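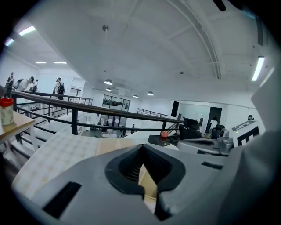
Gripper housing at the bench, mezzanine side of the shop.

Progress report no. 2 - hand-held gripper build, Kasine shared workshop
To: Istska small projects fund
24 Aug 2021

Quick one, parts order closes tonight. Spent to date 1071 of the 1487 granted. Biggest item was the Gatti print job, gray shells, came in at 210. Rest is fasteners, cable, marker cubes.

Done since June:
- housing redrawn, slot moved, screws reachable now
- both grippers assembled, left and right
- tray task set up on the cloth and runner

Not done: spare fingertips. Rokeck still owes us a delivery date, have emailed agian. Wiring notes half written.

Tray work is the current job - shallow trays, low walls, gripped at the rim.

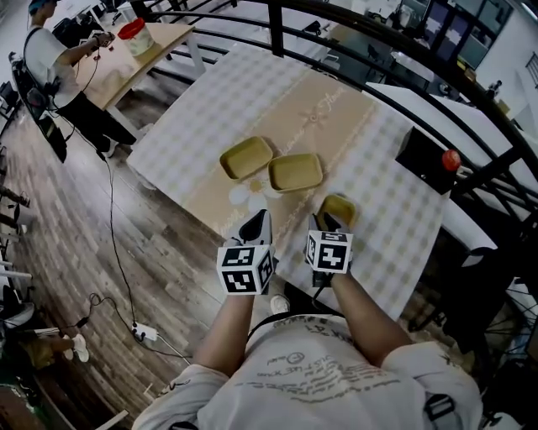

Will the remaining money cover the spare fingertips?
It should, if Rokeck holds the quoted price. Shipping is extra and we havent seen that figure yet.

Next: finish wiring notes, print one spare shell, send reciepts with the next report.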